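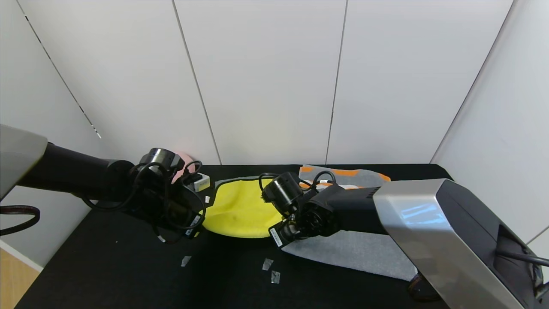 I own one good towel. The rest of what lives in my kitchen drawer is cloths, and I have been thinking about cloths far more than a grown woman should (my sister Akinyi says I've become impossible to sit next to at dinner).

It started in July, when I moved apartments and unpacked a box marked KITCHEN SOFT. Inside were 40 cloths. Forty! Dishcloths, dusters, tea towels with maps on them, a thing my aunt crocheted that doesn't absorb so much as a tear. I piled them on the floor and sat down next to them with a coffee, and then I called Esther Koech.

Esther ran the linen room at the Grenville, a hotel with 178 beds, and she folds the way other people breathe. She came over that evening, looked at my heap and asked me which ones I reached for. I pointed to the yellow ones right away. "Good," she said. "So why are they at the bottom?"

I do love a yellow cloth. I can find it in a sink full of gray water, and I never mistake it for the one I use on the floor. My mother's rule was yellow for counters, gray for hands, stripes for dishes, and I've kept to it in every place I've lived, even the one on Dono Street where the kitchen was a closet with a tap.
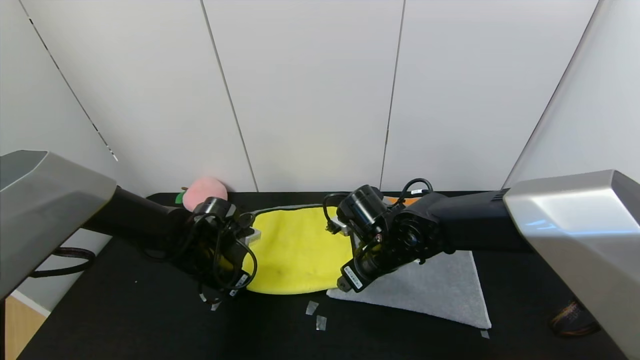

Yellow for counters, gray for hands: two of the everyday colors.

Esther's method takes maybe ten minutes to learn and I've been practicing ever since. You put the cloth on a dark surface if you have one, so the edges show up. Then you smooth it from the middle out, with the flat of both hands, and this is the part I always used to skip. I'd grab two corners, flap the thing in the air and call it a fold! Fuzzy cloths hate that. They bunch up and stay bunched, and you end up with something that looks like a dinner roll.

Once it's flat, bring the long sides together, then fold in thirds, and stand it up in the drawer on its edge. Thick towels get halves instead of thirds or they won't stand. Esther does one cloth at a time and won't be hurried. I do three at once and have to redo two of them.

Then there's the question of how many. I asked Upendo Obura, who sells household linens at Van Wijk and has, by her own count, 3,000 of them in the stockroom. She told me 4 of each kind is plenty if you do laundry once a week. I kept six yellows. I'm not made of stone.

The tea towels with maps went to Akinyi, who pretended not to want them. The worn-out ones are under the sink for the bike and the oven. As for my aunt's crocheted thing, it's sitting under a plant on the windowsill, and she's coming to visit next month, so there it stays.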